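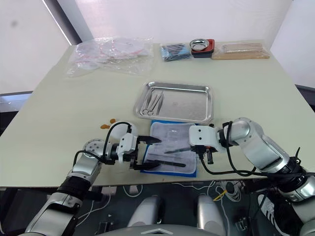 MEIRELES, 2021-07-07 – Faven has added an instrument layout set to its range for teaching rooms. The set pairs a rectangular stainless-steel tray with a gray cloth pad edged in blue, so tweezers and forceps can be laid side by side and picked up one at a time.

The tray has rounded corners and raised rims. It is sold with 14 instruments and three pads.

"Teachers asked us for a tray that fits a normal classroom table," said Saranya Thampi, product manager at Faven. "We started work on it in March."

Orders ship within six days. Contact: Jaime Serrano, Faven press office, extension 446.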